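Telephone table

A telephone table is a small table made or used to hold a landline telephone. It usually stands in a hallway, beside a bed or at the end of a sofa, close to the wall jack that connects the phone to the line. The name covers both purpose-built pieces, some of which have an attached seat and a shelf for directories, and ordinary side tables put to the same use. In American furniture catalogs the seated version is also sold as a gossip bench or telephone bench.

Background

Early home telephones were often mounted on the wall, and the user stood to talk. Once desk sets became common, the telephone needed a surface of its own. Households had a single phone in many cases, and it was placed where everyone could hear it ring, often in the front hall. The table kept the phone at a comfortable height and gave the caller somewhere to write.

The seated bench was popular in the middle decades of the twentieth century. It combined a low seat, often padded, with a raised stand at one side. A slot or cubby under the stand held the phone book. As extension phones spread to bedrooms, kitchens and living rooms, the separate bench lost ground to nightstands and end tables that were already in the room.

Cordless handsets and then cell phones reduced the need for a fixed place to talk. Telephone benches are now bought mainly secondhand, and many have been reupholstered and moved to entryways as a place to put on shoes. The small side table has lasted better, as it can hold a lamp, a drink or a remote control as easily as a telephone.

Form and materials

Tops are round, square or rectangular. A round top suits a corner or the end of a sofa, where a sharp edge would be in the way of people passing. A square top gives more usable surface for the same width and sits flush against a wall.

Oak, beech, walnut and pine are common in wooden tables. Painted fiberboard and powder-coated steel are used in cheaper ones. Some tops are flat to the edge, while others have a raised rim, also called a lip or gallery, which keeps pens, coins and remote controls from sliding off. Tables with a rim are sometimes listed as tray tables, although on a true tray table the top lifts off.

A table meant to stand next to a sofa is normally made close to the height of the sofa arm. The Letix side table is sold in 2 heights for this reason, the lower one for sofas and the taller one for beds. The Jitaru bench follows the older pattern, with a seat on the left and a stand on the right, and has a hole drilled at the back of the stand for the cord.

Placement

The position of the table is decided largely by the wiring. A corded telephone needs a line cord from the base to the jack, and a table placed far from the jack leaves a cord running across the floor. Cords in walkways are a tripping hazard and wear out quickly under rugs. Most people therefore set the table against the wall nearest the jack and let the cord drop behind it.

A corner between a wall and a sofa is a typical spot in living rooms. The caller can sit down, and the cords are partly out of sight. If there is a power socket on the same wall, the table can also serve a lamp or charger. Sockets above the tabletop are easier to reach but leave the cable hanging in view.
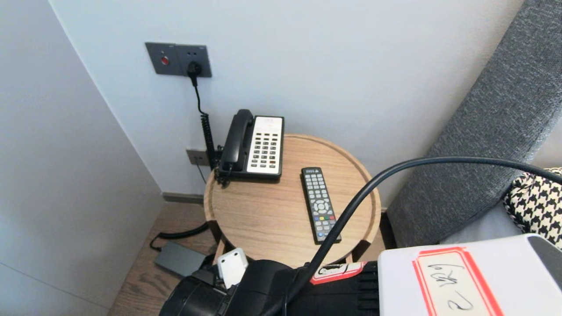 A round wooden side table with a raised rim, used for a desk telephone and a TV remote control.

The phone is usually kept toward the back of the top, leaving the front free. Right-handed users who take notes often prefer the phone on the left, so that the handset is held in the left hand and the right hand can write. On most desk sets the handset cradle is on the left side of the base, with the keypad on the right, and the same arrangement is followed on many office phones.

Cord management

Two kinds of cord are found on a corded phone. The handset cord is coiled and stretches when the handset is lifted. The line cord connects the base to the jack and is most often flat and straight. Phones with a display or an answering machine may also need a power adapter, which adds a third cable.

Common ways of keeping these in order include:

Adhesive clips on the back of a table leg
A short length of cable sleeve from the tabletop to the baseboard
A hook-and-loop strap around spare cord
A small box on the floor for the power adapter

Power adapters give off some heat in use and should not be covered with cushions, throws or clothing. A box used to hold one needs openings for air. The Prustico cord box, made for use under side tables, is open at both ends.

A twisted handset cord can be straightened by holding the cord near the base and letting the handset hang until it stops turning.

Care

Wooden tops are dusted with a dry or slightly damp cloth. On a rimmed top, dust and crumbs collect where the rim meets the surface, and a soft brush is useful there. Rubber feet on telephones and other devices can leave marks on oiled or waxed wood over time – a felt pad or thin mat under the base prevents this. Oiled tops are re-oiled when the surface looks dry or pale, and lacquered ones need only wiping.

Other uses of the term

In office furniture, "telephone table" can mean a narrow shelf or stand beside a desk. The Videro range lists its item 294 under this name, although it is supplied without a cord hole and is more often used for a printer.

See also

End table
Nightstand
Hall tree
Telephone jack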